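Skip to content
Home Programs Student Work Library Contact
4 min read

Young Founders and the First Round of Funding
Final report, Enterprise Studies project, Billcombe College
Submitted October 2021 by Seema Sisodia and Omid Sharifi
Supervisor: Girish Mathur

1. Purpose

This report examines how founders who begin trading while still in school obtain their first outside money, and what they give up in return. The subject was proposed by the supervisor after the spring seminar on small company finance. The authors interviewed 14 founders in Billcombe and Plesham. Each founder had started a business before the age of 20 and had kept it open for at least one full year.

2. Method

Interviews lasted 30 minutes and followed a fixed list of topics: source of funds, form of agreement, share of ownership, and the role of parents or guardians. Notes were typed up by one author and checked by the other. Participants were offered the chance to correct their own statements, and several did so.

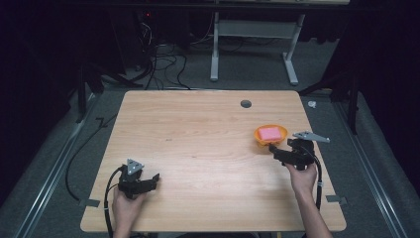
Figure 1. Orange bowl and pink sponge on the worktable.

3. Findings

Family loans were the most common source of first money. Most were made without a written agreement, and repayment dates were often left open. Founders who later sought a bank account in the name of the business reported that the absence of paperwork caused delay.

Only 4 of the founders had taken money from an outside investor. Takeshi Hamada, founder of the ticketing service Cozma, accepted $2000 from a former employer in exchange for a share of future sales. He stated that he did not understand the term "gross" when he signed, and that the payments continued longer than he had expected. Sylvain Brunet, whose company Irkar sells repair manuals by subscription, declined a similar offer and financed his first year from weekend work.

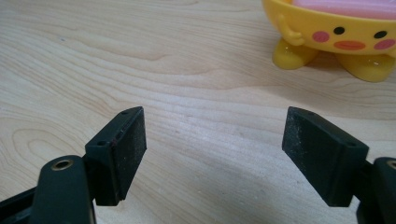
Pricing was the second area of difficulty. Founders tended to set prices by looking at competitors and seldom included their own hours in the cost of a sale. A small novelty item such as the yellow toy with the smiling face in the upper right corner may look inexpensive to supply, yet packing, postage and returns must be paid for as well. The authors found that founders who kept a weekly record of such costs raised their prices earlier.

4. Limits of the study

The group was small and was drawn from two towns. Founders whose businesses had closed were not interviewed, and their experience may differ.

5. Recommendations

The college should provide a one-page loan form for students who borrow from relatives. The April seminar should include a session on reading an investment agreement, with the terms "gross," "net" and "equity" explained in full. A copy of the interview topics is held by the supervisor.

This site uses cookies to improve your visit. Accept Manage settings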